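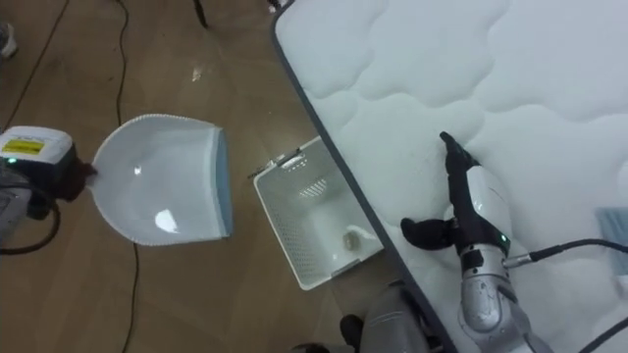
Section 3: Preparing the room and laying the first rows

This section covers Zivodeck click-together floor panels in bedrooms, living rooms and hallways. For kitchens and bathrooms, read Section 5 before you start. For stairs, use the separate Dema edge profile guide.

What you need

Zivodeck panels, either the long size (1,521 mm) or the short size (886 mm)
Underlay, if your panels do not have it already attached
Spacers
Tapping block and rubber mallet
Pull bar
Fine-toothed saw or jigsaw
Tape measure, square and pencil
Long straightedge or level
Dustpan and brush, or a vacuum cleaner with a soft head
Knee pads

Do not mix long and short panels in the same room. The patterns are cut differently and the end joints will not line up the way the stagger chart shows.

3.1 Letting the panels rest

1. Bring the unopened boxes into the room where they will be laid.
2. Stack them flat, no more than three boxes high. Keep them away from outside walls and radiators.
3. Leave them for 2 full days with the heating set as you would normally have it.
4. Open the boxes only when you are ready to lay. Keep the label from one box. The batch code is on it, and the Hurkberg service desk will ask for it if you need extra panels later.

Note: Boxes that have been stored in a garage or an unheated hallway over the winter need an extra day.

3.2 Clearing and cleaning the subfloor

You can lay the floor in two halves if there is nowhere else to put the furniture. Move everything to one side, lay as far as you can, then shift it across onto the new panels. Lift heavy pieces. Do not drag them.

1. Take up carpet, gripper strips and any old foam underlay. Pull staples out with pliers and check again by running a scraper flat over the surface.
2. Remove the baseboards if you plan to put them back over the new floor. Write a number on the back of each piece and the same number on the wall.
3. Sweep the whole area, starting at the wall farthest from the door. Go into the corners with the brush and then pick up in small amounts. A dustpan with a soft strip along the lip sits closer to an uneven subfloor and leaves less of a dust line.
4. Vacuum once the sweeping is done.
5. Check for high and low spots with the straightedge. Any dip deeper than 3 mm under the straightedge must be filled. Sand or grind high spots down.
6. Sweep again after any filling or sanding, when the filler is fully dry.

Caution: Old vinyl tiles and the black adhesive under them can contain asbestos. Do not sand, scrape or break them. Have them tested first.

Caution: Grit left under the underlay will not work its way out. It makes a crunching sound underfoot and can wear through the moisture film.

3.3 Choosing the direction

Panels usually look best running along the longest wall or toward the main window. In a hallway, always run them lengthwise. On bare floorboards, lay the panels across the boards.

Measure the width of the room and divide it by the width of one panel. If the last row comes out narrower than a third of a panel, trim the first row so that the two are closer in width. Do this on paper before you cut anything. The planning grid inside the back cover can be copied as often as you like.

3.4 Laying the underlay

1. Roll out one strip along the starting wall, film side up.
2. Butt the next strip against it. Do not overlap the foam. Only the loose film edge goes over the neighboring strip.
3. Tape the seam.
4. Lay only as many strips as you can cover the same day. Walking on bare underlay flattens it.

Note: Panels with a gray foam backing already have underlay attached. Adding a second layer makes the joints flex and will cancel the joint warranty.

3.5 The first row

1. Begin in the left corner with the tongue side facing the wall. Cut the tongue off the long side of every panel in this row, and off the short side of the first panel.
2. Set spacers along the wall, with one at each end of every panel – more if the wall is wavy.
3. Hold the second panel at a low angle to the end of the first, push it in and lower it flat. You should hear a click. Run a fingertip over the joint. If you can feel a step, take the panel out and try again.
4. Continue to the end of the row. Turn the last panel around to mark it, then cut it to length and allow for the spacer.
5. Check the row against a string line. A first row that bows will open gaps by the fourth or fifth row, and the only fix is to start over.

3.6 Second and third rows

1. Start the second row with the offcut from the first, provided it is long enough to meet the stagger chart. If it is too short, cut a fresh panel and keep the offcut for a closet or doorway.
2. Angle the long side into the first row, slide the panel up to its neighbor and lower it.
3. Close any remaining gap with the tapping block. Use several light taps. Never strike the panel directly.
4. When three rows are joined, push the whole section back against the spacers and check that it has not crept away from the wall.

Sawdust collects in the open groove as you go. Brush it out before each new row, and do your cutting in another room or outdoors if you can.

3.7 Stopping partway

The floor can be left unfinished overnight. Leave the spacers in place and lay a strip of cardboard over the open edge. Light furniture may stand on finished rows, but wait until the room is complete before you put back a wardrobe, bookcase or full bed.

If a joint will not close

Look for a chip or a thread of underlay in the groove first. If the groove is clean, try the panel in a different spot. If it still will not close, set it aside with its box label and contact the seller or Yadav Parts Supply, quoting the panel length and batch code. Do not trim or glue the joint.

Continue with Section 4, Doorways, pipes and the last row.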